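Informe de avance del proyecto Flallari
Para: Anqi Tan, Dirección de Producto
Fecha: 22/08/2019

Anqi:

Te mando el estado de la fiambrera térmica Flallari, con todo lo bueno y con lo otro. He intentado que quepa en una lectura de café, aunque el apartado del cierre quizá te pida un segundo café.

Dónde estamos

La versión de 500 ml tiene el diseño cerrado. La forma es la que aprobasteis en primavera, con la base un poco más ancha, que se añadió después de comprobar que el prototipo anterior se volcaba con solo mirarlo. Brulard ya tiene los planos definitivos del cuerpo interior y ha confirmado por escrito que puede fabricarlo. También confirmó por escrito el anterior, de modo que he pedido una muestra antes de descorchar nada.

El asa plegable sigue en la lista. Marketing la quiere, Compras no la quiere y en el taller la han montado al revés en tres unidades, lo que por lo menos demuestra que es reversible. Propongo decidirlo con las muestras en la mano y dejar de decidirlo por correo, donde llevamos ya una cadena que mi ordenador tarda en abrir.

El cierre

La junta de silicona ha sido el asunto del trimestre. La primera sellaba tan bien que hacía falta otra persona para abrir la fiambrera. La segunda se abría con facilidad, incluso dentro de la mochila y con lentejas. La tercera, de Kaneko, es más blanda en el labio y más rígida en el aro, y de momento aguanta el ensayo de vuelco con caldo. Faltan los ciclos de lavavajillas, que empezamos la semana que viene porque hasta ahora el lavavajillas del laboratorio lo ocupaban las tazas de la oficina. He puesto un cartel.

Con la válvula de vapor estamos peor. Funciona, pero silba. El tono es agradable si uno está solo en la cocina y bastante menos en un comedor con treinta compañeros. Kaneko propone cambiar el diámetro del orificio; nosotros preferimos cambiar la posición, que no obliga a tocar el molde caro. Tendremos respuesta antes de que acabe el mes.

Ensayos térmicos

El objetivo sigue siendo que una comida metida por la mañana se pueda comer caliente a mediodía sin microondas. Con guisos y sopas lo cumplimos. Con pasta, depende de la salsa. Con arroz blanco no lo cumplimos, y sugiero que en la caja no aparezca una foto de arroz blanco. El texto comercial que me pasaron promete «el calor del hogar durante toda la jornada», y a mí me gustaría saber cuántas horas tiene la jornada de quien lo escribió antes de firmarlo.

Hemos repetido la serie con la fiambrera precalentada con agua hirviendo y mejora bastante. Habrá que decirlo en las instrucciones, en la primera página y en letra grande, sabiendo que la gente las lee cuando la comida ya está fría.
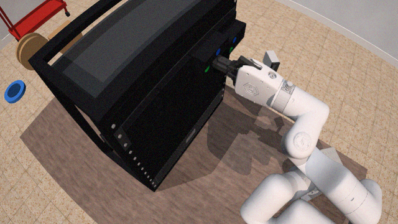

Envase y presentación

La caja de cartón está en su cuarta versión. La tercera era preciosa y no cerraba. La actual cierra, lleva una faja con las instrucciones de precalentado y elimina la ventana de plástico, con lo que nos ahorramos una pieza y una discusión. Los colores definitivos son verde oliva, crudo y un azul que en el catálogo se llama «bruma» y en el taller se llama «el azul».

Breden se ocupa de la funda de tela. Entregó la muestra en plazo, algo que quiero dejar por escrito en este informe por lo infrecuente. La cremallera va un poco dura y el bolsillo de los cubiertos admite el tenedor pero discrepa de la cuchara. Lo están corrigiendo.

Presupuesto

Hemos gastado lo previsto en moldes y más de lo previsto en juntas, por las razones que ya conoces. La desviación se compensa si renunciamos al asa, y no se compensa si la mantenemos. No quiero influir en la decisión, pero he puesto esta frase en el apartado del presupuesto. El precio de venta estimado se mantiene en 35 euros con funda y 30 sin ella. Comercial opina que con funda debería parecer un regalo; con la cuchara fuera del bolsillo, de momento parece un olvido.

Riesgos

El mayor es el calendario de Brulard, que cierra por inventario justo cuando nos tocaría la preserie. Si la muestra del cuerpo interior llega con algún defecto, perdemos el hueco y nos vamos a octubre, con la campaña de Navidad respirándonos en la nuca. El segundo es la válvula. El tercero es que alguien pida otro color.

Lo que necesito de ti

Una decisión sobre el asa, sí o no. El visto bueno para encargar a Kaneko el segundo lote de juntas sin esperar al final de los ciclos de lavado, asumiendo que si fallan tendremos muchos aros de silicona y pocas ideas para usarlos. Y que hables con Marketing sobre lo de la jornada, que a mí ya no me cogen el teléfono.

El próximo informe irá con los resultados del lavavajillas y la válvula recolocada.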